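Sornura Gridiron Club
Vacancies and how to get involved

Defensive Line Coach (part-time, paid)

Sornura Gridiron is looking for a defensive line coach for the coming season. The post is part-time, runs from September to the end of the playoffs, and is open to anyone with playing or coaching experience in American or Canadian football. You will work under the head coach, Solange Jacquet, and alongside the linebackers coach and the strength coach.

We play in the second tier of the regional league. Last season we won five, lost four and drew one, and went out in the first round of the playoffs away to Zalavness. The offence scored enough to win most weeks. The run defence was the weak point, particularly in the fourth quarter, and that is where we want the new coach to spend most of their time.

The squad has a mix of people who have played for ten years or more and people who took up the sport last winter. Several of the linemen came over from rugby and one from judo. They are fit and willing, but their hand placement and pad level need work, and most have only ever been coached in a four-man front. Solange would like to be able to switch to a three-man front on passing downs without having to change half the personnel.

What you will do

Plan and run the defensive line periods at two evening practices a week, 7pm to 9pm, at the Amano Road ground.

Be on the sideline for all league games, home and away. The coach for away games leaves from the Amano Road car park, normally at 8am. The Zalavness trip leaves at 6.30am.

Cut up game film of your position group and send each player short notes before the first practice of the week.

Attend the coaches' meeting, which is held online and lasts an hour.

Help at the rookie day in September and at the spring trials.

Keep your own first aid and safeguarding certificates up to date. The club pays for the courses.

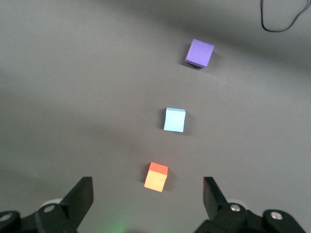
What we are looking for

You should have coached a line position for at least one full season, or have played there at a decent level and be ready to start coaching. A level one coaching award is required by the league before your first game. If you do not hold one we will book you on the next course, but you will need to pass it before you can stand in the coaching box.

You need to be able to teach beginners. Part of every practice is spent with players who are still learning a three-point stance, and a coach who only wants to work with the starters will not enjoy the job. We also expect tackling to be taught by the league's contact guidelines, with no more than the permitted amount of full contact in any week.

It would help if you have used film software before. The club has a subscription to Kimia, which all the coaches share. It takes an evening to learn and one of the other coaches will go through it with you.

A driving licence is useful but you do not need a car. There is a bus stop outside the ground and the last bus into town is at 9.40pm.

Pay and expenses

The post pays £3,000 for the season, in equal monthly instalments. Travel to away games, meals on the road and league registration are covered by the club. You will be given a jacket, two polo shirts and a waterproof. We do not pay win bonuses to players or coaches.

The contract is for one season, with a review once the playoffs are over. The previous defensive line coach was with us for six seasons and left when her work moved her abroad.

About the ground

Amano Road has one full-size grass pitch and one floodlit artificial pitch, which we share with the hockey section. Practices are on the artificial pitch from October onwards. There is a two-man sled, a set of hand shields, tackling rings and a storage container by the far gate. The sled was re-padded last year. The main stand and grass banks together hold 3,763, although a usual home gate is well short of that. The changing rooms for officials and women players were rebuilt two years ago and the showers are good.

The meeting room upstairs in the clubhouse has a projector and can be used by coaches before practice. Please book it through the office, as the junior section uses it too.

Also wanted: chain crew and game day helpers

We need 3 people for the chain crew at home games. No experience is necessary. You will be shown what to do by the officials, and there is a short practice run at the preseason scrimmage. You must be 16 or over, able to move quickly out of the way of a play, and willing to stand outdoors for three hours. Cheering for either side while holding a chain is not allowed.

We would also like to hear from anyone who can run the game clock, operate the scoreboard or film from the gantry. The gantry is reached by a fixed ladder and is not suitable for anyone who dislikes heights. Helpers get free entry, a hot meal at half-time or after the game, and a season card for one guest.

Players

The roster is not full. We are short of offensive guards and would look at anyone who can long snap. New players are welcome to come to two practices free of charge before joining. Bring boots with moulded studs, a gum shield and a drink. Helmets and shoulder pads can be borrowed for the first season against a deposit, which is returned when the kit comes back in good order.

How to apply

For the coaching post, send a CV of no more than two pages and a covering letter to the club office, marked for the attention of Solange Jacquet. In the letter, tell us how you would spend a 25-minute individual period with eight linemen, three of whom are new to the game. Give the names of two people who have seen you coach or play. We will not contact them before speaking to you.

Shortlisted applicants will be asked to come to Amano Road, meet the other coaches and lead a drill with members of the squad. Allow two hours. The drill is followed by an interview of half an hour in the clubhouse. Travel costs for this visit will be refunded if you bring receipts.

For chain crew and game day roles there is no form. Leave your name and phone number with the office, or speak to someone at the gate on a game day.

Players should contact the office for practice times, which change when the hockey fixtures are published.

The coaching post is subject to a background check. Applications are welcome from people of any background, and the club has women and men on its coaching staff.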